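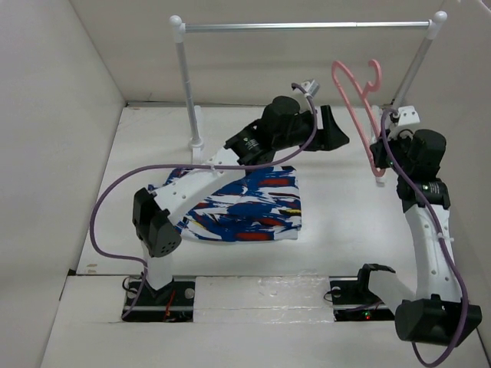

Hanging Clothes on a Freestanding Rack: Laundry Room Tips

A freestanding rack takes up little floor space and saves a lot of ironing if you use it right after the wash. Most of the trouble people have with one comes from loading it badly or putting it in the wrong place. The tips on this page cover setting up, hanging, drying and storage.

Setting up the rack

Put the rack together on a hard, level floor. Carpet hides a foot that isn't sitting flat, and you won't notice until the rack has a week's shirts on it. Push each post all the way down into its foot and tighten the collar or screw by hand. Go around a second time after the first full load. Joints settle under weight.

If the top rod slides in the corner caps, take it out, wrap one turn of masking tape around each end and push it back in. Don't glue it. You will want to take the rack apart when you move.

Wipe the rod before you hang anything on it. New metal rods often have a film of oil from the factory, and it leaves a gray line on light fabric that you fold over it. Warm water with a drop of dish soap is enough. Dry it with an old towel.

The rack we have used longest came from Dirkon and has a 62-inch rod. That is enough for one person's shirts and tops for the week, with gaps between them. A family will want two racks or a rail on the wall as well.

Putting a garment on a hanger

Lay the garment flat on a table or the top of the dryer, front side up. Undo the top buttons. Slide the hanger in from the bottom hem and bring the hook up through the neck. Going in through the neck is faster, but it stretches the collar on knits and T-shirts, and a stretched collar does not go back.

Once the hook is through, pick the garment up by the hook and shake it once. Set the shoulder seams on the ends of the hanger. If the hanger is wider than the shoulders, you will get bumps in the sleeves. Use a smaller one. Children's hangers work well for narrow tops and camisoles.

Fasten the top button, and the third one on dress shirts. Turn the collar down and run your fingers along the front edge to flatten it.

Patterned fabric shows creases less than plain fabric, so if you are short of time, smooth the plain things first and leave the prints for last. Check the inside of prints for a care label. Some dyes are marked for drying in the shade, and these should go at the end of the rod farthest from the window.

Which hangers to use

Plastic hangers are best for anything damp. Wood can mark wet cloth, and bare wire rusts. Throw out any plastic hanger with a rough seam along the edge, or sand the seam down with fine paper. It will pull threads on thin fabric.

Colored hangers are useful for sorting. Give each person in the house a color and the laundry sorts itself as you hang it. Pink for one, white for another, and so on. You can also keep one color for things that need mending, and put those at the left end of the rod where you will see them.

Slippery tops stay put if you wrap a rubber band around each end of the hanger. Felt hangers hold better, but keep them away from damp clothes. We have had the color come off on a white blouse.

Loading the rod

Start in the middle and work outward, one to the left, one to the right. Loading from one end can tip a light rack over. Heavy items such as jeans and coats go directly over the feet.

Leave 2 inches between damp garments. If you have to push them together to fit another one in, the rack is full.

Face all the hooks the same way. You can then lift off a whole bunch with one arm and carry it to the closet.

Don't hang heavy sweaters. Dry them flat on a towel and fold them.

Drying times

In a room with a window open or a fan running, a cotton shirt that has been spun well takes most of a day. Thick cotton and denim can take over 24 hours. Turn the pockets out on pants and shorts. A pocket lying against the leg is the last thing to dry and the first thing to smell.

Keep the rack a foot or so away from the wall. Air has to get behind the clothes, and a wall that stays damp will grow mold. Never place it over a heater.

In April, when the heat is off but it is still too cold for the line outside, we run a small fan on low, pointed at the bottom hems. It cuts the time by a good bit.

Taking things down

Feel the collar, cuffs and waistband. If these are dry, the rest is dry. Iron anything that needs it before it goes in the closet, while the board is already out. Spend 10 minutes on this on Monday and the rest of the week is easier.

Put empty hangers back at one end of the rod as you go. Otherwise they end up on the floor or in a tangle in the basket.

Storing the rack

If the rack comes apart, tie the posts together with a strip of cloth and put the caps and screws in a sandwich bag. Tape the bag to one of the posts. Stand the bundle behind a door or slide it under the bed. Keep it out of a damp basement, where the metal parts will spot.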